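Tea at four, and other things I've kept

April 13, 2026

My grandmother drank her tea at four o'clock, and she meant four. If you turned up at ten past, the pot was already under its knitted cover and you got what you got. I've been thinking about her a lot this spring, mostly because I've finally started doing the same thing myself, after almost 30 years of drinking coffee at my desk and calling it a break.

It started in Tindcombe, where we rented a little house last May. The place had no coffee maker (I looked in every cupboard, twice!) but it did have a big dented kettle and a tin of loose black tea, and by the third afternoon I was carrying a cup out to the back step as though I'd done it all my life. I didn't read out there. I just sat and listened to the neighbor's radio through the hedge and let the tea go from too hot to just right. When we got home I missed that step more than I missed the ocean.

So I made a rule for myself, and it's a small one. At four I stop, I put the kettle on, and I sit down somewhere that isn't my desk for 17 minutes. I know that's an odd number. Three minutes for steeping and the rest for drinking, and I set the timer on the stove so I don't have to look at my phone, because once I pick up the phone I might as well have stayed at work.

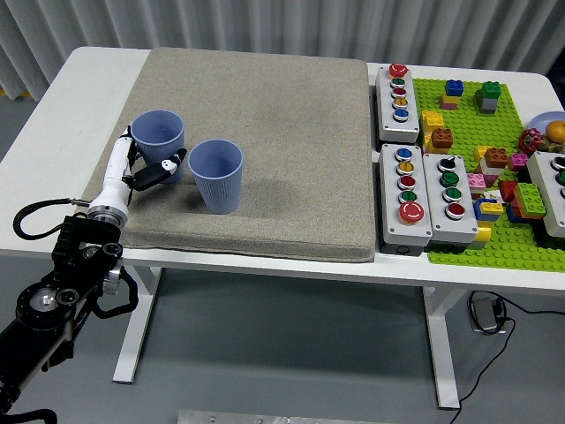
Two blue cups, and a soft spot to set them down.

The cups have turned into a whole subject of their own, I'm afraid. I own far too many. There's a tall one from a potter at the Rastusetti market that keeps the heat beautifully but has a handle made for somebody with much smaller fingers, and there's a thin white one I only use when I'm feeling fancy. On a warm day I'd just as soon have my tea iced, in something light that I can carry out to the yard and not fret over if it lands in the grass. My grandmother would not have approved of the ice. She'd have been polite about it, and then told my mother.

As for the tea itself, I've gone back and forth. I bought a bag of Clostska smoky black over the winter and loved it for a week, and then one afternoon it smelled so much like a campfire that I couldn't finish the pot. The rest of the bag is still up there behind the oatmeal. These days it's plain breakfast tea with a splash of milk, and a little honey if the morning has been rough.

I've also been baking to go with it, which was never part of the plan. The Hägglund bakery near us makes a cardamom bun I would happily walk to in the rain, and I've been trying to copy it at home. Mine come out flatter and a bit pale, but the kitchen smells wonderful, and they're fine dunked. If any of you have a good cardamom dough, please leave it in the comments. I'm using whole pods and grinding them myself, and I still think it needs more.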